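Clindell Reports Method for Training Knob-Turning Policies Entirely in Simulation

March 4, 2023
By Teresa Adamczyk, Clindell Research Communications

DONNELLY. Clindell, a developer of software for small robot arms, today released the results of a study on teaching an arm to set rotary controls on a panel. The method, named Kirkura, trains and tests a control policy in a rendered room. The study covers simulated work only. Tests on hardware are planned for August.

Rotary controls are a known weak spot for learned manipulation. A knob is small, it sits close to its neighbors, and the useful motion is a twist of the wrist with very little travel. An arm that closes its fingers a few millimeters off center will often push the knob sideways or strike the one beside it. Policies trained on pick-and-place data tend to approach the right area and then fail in the last part of the motion.

Kirkura splits the task into two stages. The first stage moves the gripper to a pose above the target control with the fingers open. The second stage handles the final descent, the grasp and the turn. Each stage has its own network. The handover between them is decided by a confidence value that the first network reports along with its pose estimate. If the value stays below the threshold, the arm backs off and tries the approach again from a different angle.

The second stage takes its input from a close view of the fingers and the panel. The first stage uses wider views of the table and arm. Earlier versions gave all views to a single network, and the team found that the network leaned on the wide views and ignored the close one at the point where it mattered most.

"The wide view can tell you which knob, but it can't tell you where the edge of the knob is," said Bogumił Jasińska, who led the study. "When we separated the two, the side contacts dropped and we could see which stage was at fault in each failed run. That second point saved us more time than the first."

Training used 1666 simulated episodes. For each episode the simulator varied the panel position and rotation, the starting pose of the arm, the direction of the light and the friction of the knob surface. The layout of the room was held constant. An episode ended when the target indicator was within 2 degrees of the commanded angle, or after 30 seconds.

The training set was kept small on purpose. Clindell intends the method for users who have one workstation and must retrain when a panel changes. The full training run was completed in 7 hours on a single graphics card.

The study lists several limits. The policy does not read panel labels; the target control is supplied as a position on the panel. Knobs at the border of a panel gave lower success than those near the middle, which the authors put down to fewer border targets in the training set. Shadows from the arm crossing the target also reduced the confidence value, and this led to extra approach attempts. Push buttons, sliders and stacked dual knobs were not studied.

"We are not claiming that a simulated result carries over to a real panel," Jasińska said. "Real knobs have detents, play in the shaft and worn caps. We modeled friction and nothing else. The August tests are there to measure the gap."

The hardware tests will take place at the Korkley laboratory. The simulator settings, training code and episode logs will be made available to academic groups on written request. A technical report with the full tables accompanies this release.

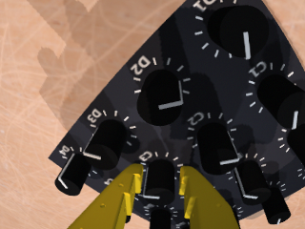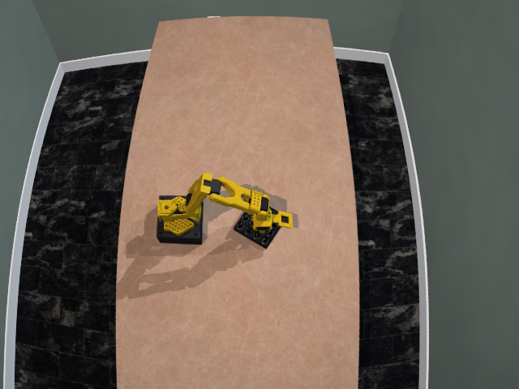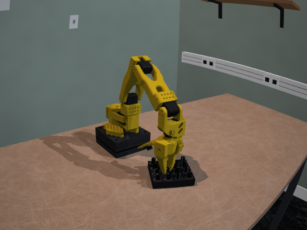
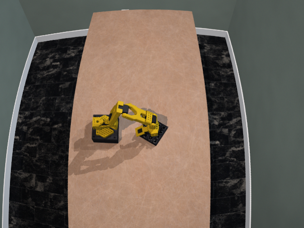 Simulator renders from the Kirkura study. First: close view of the gripper fingers and the control panel. Second to fourth: wider views of the arm and table.

About Clindell
Clindell writes motion planning and learning software for light robot arms used in laboratories, test benches and small workshops.

Recent releases
Clindell Opens Korkley Laboratory for Bench Testing
Motion Planner Update Adds Joint Limit Warnings
Technical Note: Contact Friction Settings for Small Parts
Clindell Names Bogumił Jasińska Head of Manipulation Research

Last updated: March 4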